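## 4. What the interviews taught us about onboarding

I'll start with the bit I got wrong, as it shaped the rest of the study.

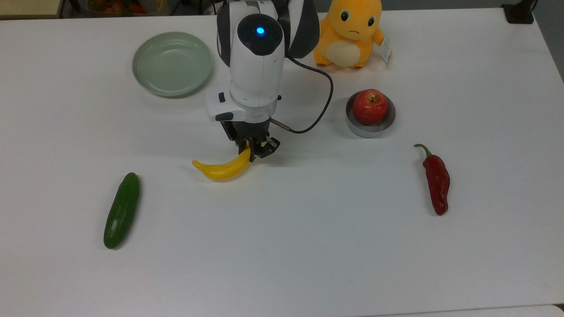
**Figure 3.** Gripper holding a banana over a white table.

Rosine Perrin read the first draft of our interview plan and wrote back that we were asking people what they wanted from a sign-up flow when we should be asking what they did the last time they gave up on one. I grumbled for an evening and then rewrote the lot. The older version had 20 questions, most of them of the "how would you feel if" sort, and in the pilot they got us polite answers and very little else.

### 4.1 Who we talked to

We recruited through Skiditz, the shared-calendar app that Gyu-bin Do and I had been helping with since January. An invitation went to 200 people who had opened an account and never added a second person to it. That group interested us because a shared calendar with one person in it is, well, a calendar, and Skiditz is a fairly clumsy one if that's all you need.

Gyu-bin did the calls in Korean and I did the ones in English. We kept to the same running order, but I'll admit mine wandered more (I like a chat, and a couple of people had strong views on bin collection reminders). Sun-ja Son coded the transcripts without knowing which of us had been asking.

### 4.2 The invite screen

Going in, my money was on the invite screen. It asks for an email address, a nickname and a colour before it lets you do anything, and I'd have happily blamed the colour picker for the whole mess. Very few people mentioned it! What came up again and again was an earlier moment – the point where you have to name the calendar. People didn't know whether the other person would see the name. One woman had typed "Us", deleted it, typed "House", deleted that too, and closed the app.

Sun-ja coded this as *audience doubt*, and I've kept her term. It covers any point where a person stops because they can't tell who will see what they've just typed. Periklis Lazaridis had found something close to it in his work on Endatus, though there it turned up in profile photos, and he treats it as a privacy matter. I read ours as plain awkwardness. You're about to ask your sister to share a calendar with you and you'd like it not to look daft.

### 4.3 What we changed

We tried 2 small changes. The first put a line under the name box saying who could see it. The second moved naming to the end, after the invite had gone out, with a dull default filled in. We had a third idea, letting the invited person pick the name, but Gun-woo Tak pointed out that it would leave the box blank for days if they never replied, so we dropped it.

Section 5 compares both versions with the original flow.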